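Buying for the sorting bench
09/02/2022

The operations lead at Gullow had 20 minutes between calls, so we talked fast. Her team sorts small packaged goods, toothbrushes mostly, and she's planning next year's equipment money now. Budget goes in by October.

First question, what does she wish she'd priced earlier? "Cables. Mounts. The dull stuff." The quote from Cernier covered a pair of arms and the frame. Everything else came out of a different pot – baskets, pads, the cart, a monitor stand. "I had 2000 dollars set aside for extras. Gone in three weeks."

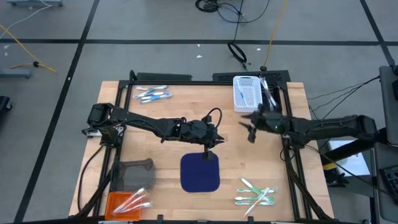
She wants spare gripper fingers on the next order, and she wants them listed seperately. Clear wrappers are slippery, she says, and she'd rather test a few finger types than argue over one. Bouvier sells them at 245 a set. "Two sets. Not negotiating that one down."

Lease or buy? Buy, for the arms. The Farbridge site may lease, diferent floor, different boss.

And a second bench? Not yet. She'd like a full quarter of numbers from this one first. Training hours too – they're not in anybody's budget line at the moment, and she means to fix that before the form goes in.

Then her next call rang.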